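Storing ground spices: notes after two years

31 May 2024

I buy whole cumin and coriander from Baltden in 500 g bags and grind them in small batches. Ground spice loses its smell much faster than whole, so the batch size matters more than the brand of grinder. Mine now stays under 20 g.

Containers

Screw lids have done better than clip lids. In March I weighed 18 jars before and after a fortnight by the kettle, with silica gel in each. The clip lids let in over twice as much moisture. Pouches are fine for whole seed - less so once opened, as the fold never seals properly. 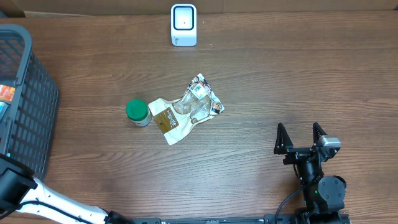
Labelling

Write the grinding date on the jar, not the purchase date. Masking tape and pencil survive handling; felt pen on plastic rubs off within a week or so.

Temperature

A cupboard at 18 to 20 degrees is adequate. Jihad Dabbas wrote to ask about freezing. Whole seed freezes well. Ground spice picks up condensation each time the jar is opened, so I would freeze it only in single portions.

Paprika is a separate problem and I have no figures for it yet.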